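Home News Products Stockists Contact

Search this site Enter keyword Go

FOR IMMEDIATE RELEASE
March 2024

Clernow adds square plates to Sastitz tableware, opens second shop

Clernow, the tableware maker, is adding square plates to its Sastitz range and opening a second shop on the old Urex mill site. Doors open this month. Same prices in both shops and by mail order.

The Sastitz range started with bowls. Then mugs. Customers kept asking for plates that stack tight in a small cupboard, and a square with soft corners was the shape that won out. Three sizes, five glazes. All safe for the dishwasher, all sold singly so a broken one can be replaced without buying a whole set.

"We went back and forth on the corners for months," said Katherine Huaranga, head of design. "Too sharp and they chip. Too round and you may as well buy a round plate."

Shape testing finished in February. The new shop has 312 square feet of selling space plus a stockroom in back. It will carry the full range, seconds at a reduced price, and table linens from Chrysikopoulos, a first for either shop. Seconds are in store only, no mail order, no holds.
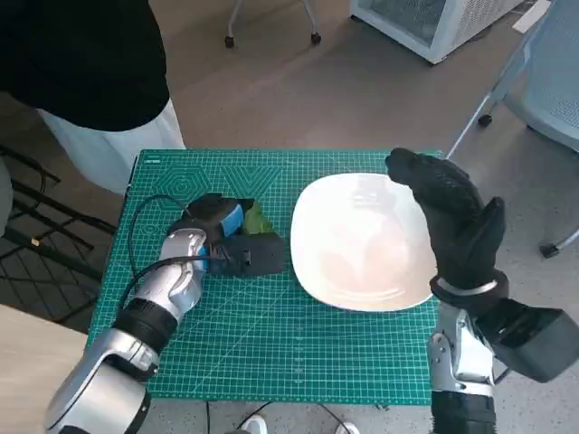 Orlando Cabrera will manage the new location. He joins from the first shop, where he ran the floor and the wedding registry. The registry moves with him and will take sign-ups at both adresses.

"People want to pick a plate up before they buy it," Cabrera said. "Feel the weight, see the glaze in daylight. We have big windows now so come in the morning if you can."

Trade accounts: minimum first order is 4 boxes, mixed sizes fine. Cafes and restaurants can ask for a sample box, returnable within two weeks. Existing accounts keep thier current terms through the end of the year.

Press samples on request, please say which glaze. Walid Issa is handling interviews and shop visits. Amber Tapley for trade orders and anything to do with deliveries.

ENDS

Contact: Clernow Press Office | © Clernow | Back to top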